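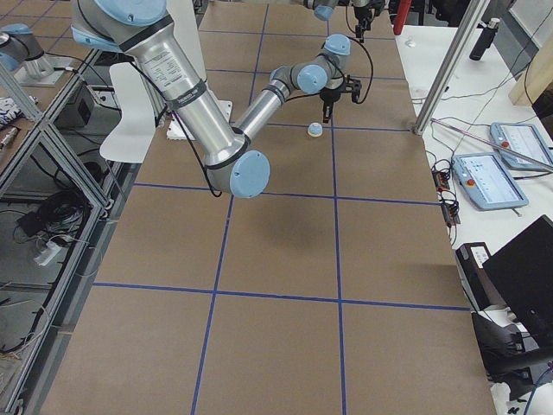
Reference drift, also called frame drift, is a fault in shared-table robot cells in which an arm's stored coordinates no longer match the work surface. The arm carries out its program without error messages but reaches the wrong spot. The fault is best known from the Skultosow cell, a two-arm test station run by the engineering firm Costigan.

Background

The Skultosow cell was built to test picking and placing of small parts. Its control software, Reltis, stored the position of the table separately for each arm. Any change to the table had to be entered 2 times, once per arm.

Incident

On October 21, 2022, the table was moved 24 millimeters during cleaning, and the new position was entered for one arm only. When the test resumed, the other arm closed its gripper beside the part and then pushed the fingers into the table surface. The protective stop was set too high to act at once. An operator pressed the emergency stop. There were no injuries, but a finger mount was bent and a wrist cable had to be replaced.

Findings

The company's review named the duplicate table record as the main cause. Logs from 2,400 earlier cycles showed smaller errors that had not been reported.

Changes

A later version of Reltis uses a single table record for both arms and requires a slow touch check after every 2,000 cycles. The Clasex safety guide lists reference drift under setup faults.

See also

Emergency stop
Robot calibration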